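Triltham equipment plan

The Triltham equipment plan is the buying and budgeting scheme used by Vikel, a small firm working on household robot handling. Drawn up by Sarmīte Juška and Baltasar Toledo, first version in July, revised since. Covers hand-held grippers, markers, tables and props, computers, spares. Staff time is costed seperately.

Background

Earlier buying was piecemeal. Arms came first, hand tools later, and the props out of petty cash. Juška's draft turned this round — hand-held grippers first, arms only once a task list is agreed. Grippers are bought in pairs, 2 to a work station, one per hand. Marker cubes are entered as a separate line, as they get replaced more often than the handles.

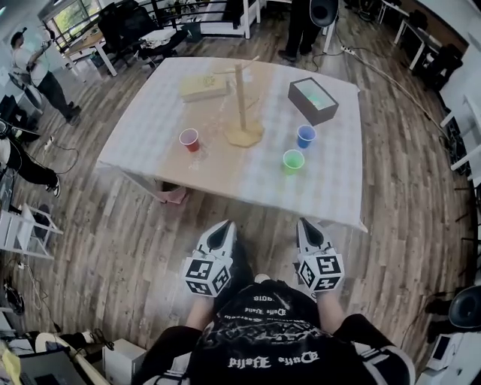
Photo: Iolo Kneath / Vikel. Table station with hand-held grippers, plastic cups and a wooden mug tree.

Costs

Opening budget was 3,000 pounds per station. Of this 1,119 went on the grippers, the rest on a laptop, cabling, furniture and a reserve. Props are cheap and bought locally: cups, mug trees, small boxes, tablecloths. Plain colours prefered for cups. Toledo's notes allow 60 pounds a station for props, with any overspend taken from the reserve.

Planning rules

Floor space measured before any order. Power strips and cable runs go on the same sheet as the desks. Quotes from two suppliers, Kirau and Pastor in most cases. Delivery times vary, Kirau usually quicker on small parts.

See also: Hand-held gripper; Fiducial marker; Equipment leasing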